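Notice to Staff of the Barncombe Works

A short story

1. Purpose of this notice

The Company advises all assembly staff that Bench 2 has been assigned to the automated pair supplied by Grunis. The change took effect in August. Staff who worked at Bench 2 have been reassigned to Inspection, with no change to their pay or hours.

The Company recognizes that Bench 2 has been staffed by the same crew for a long time, and that the crew held the plant record of 409 boards in one shift. The plaque marking this record will stay where it is. Requests to move it to Inspection have been received and are under review.

Staff passing the bench will see two white arms, each with a jointed hand, at work over a white board with blue pegs and a blue knob. They may watch from behind the yellow line. They are asked not to offer advice to the arms, which have no means of receiving it.
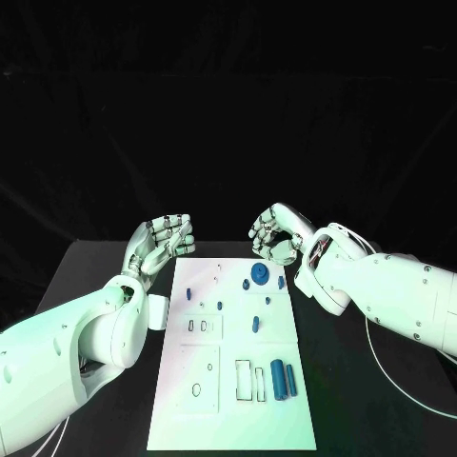 2. Duties of reassigned staff

Each member of the former crew will inspect 140 boards per shift. Inspection consists of checking that every peg stands straight and that the knob is properly seated. A board that passes is to be stamped. A board that fails is to be returned to Bench 2 with a yellow card.

The Company has reviewed the yellow cards filled out since the change. The space marked Reason for Return is intended for a short entry such as "peg leaning." It has come to our attention that some cards contain longer remarks. One, attached to a board with no recorded fault, read: "Nothing wrong with it. I wanted to see it again." Another asked whether the left hand could be taught to tap the board twice before letting it go, as was the custom of the crew.

The supplier was consulted on the second matter. Grunis replied that a tap could be added at no cost, but that it would serve no purpose. The request was declined.

3. Conduct at shift change

Under the old schedule, the crew leaving Bench 2 would tell the crew coming on how the work had gone. This talk took up the first part of each shift and was never entered in the log. The arms do not change shifts, and the time has been returned to production.

Supervisors report that the former crew still gathers at the yellow line at 6 a.m. They stand for several minutes and then go to their stations. The Company has considered whether this is an unscheduled break. It has decided, for the present, that it is not.

The Palma plant, which made the same change before Barncombe did, was asked for its experience. Its manager wrote that the gathering there lasted until winter. Staff then began to meet in the lunchroom instead, where they spoke mainly of other things. The manager added that he had gone down to the line once himself after the others had stopped, and had found it quieter than he expected.
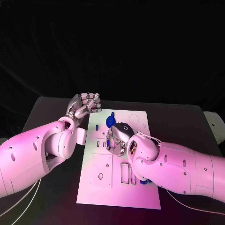
4. Results to date

Bench 2 has completed 3,121 boards. Returns are low. Head office at Fledwood has expressed its satisfaction and has asked that its thanks be passed on to everyone concerned. As the arms cannot be thanked, the Company passes these thanks to the former crew, who wrote the work instructions from which the arms were set up.

Those instructions were found to be incomplete in one respect. They did not mention the two taps. When asked why, the crew replied that they had not thought of it as part of the work.

5. Amendment

The Company has reconsidered the request described in Section 2. The tap will be added to the program at Bench 2 on a trial basis, starting with the night shift. Staff in Inspection are not required to listen for it.

Questions about this notice may be left in the box outside the supervisor's office.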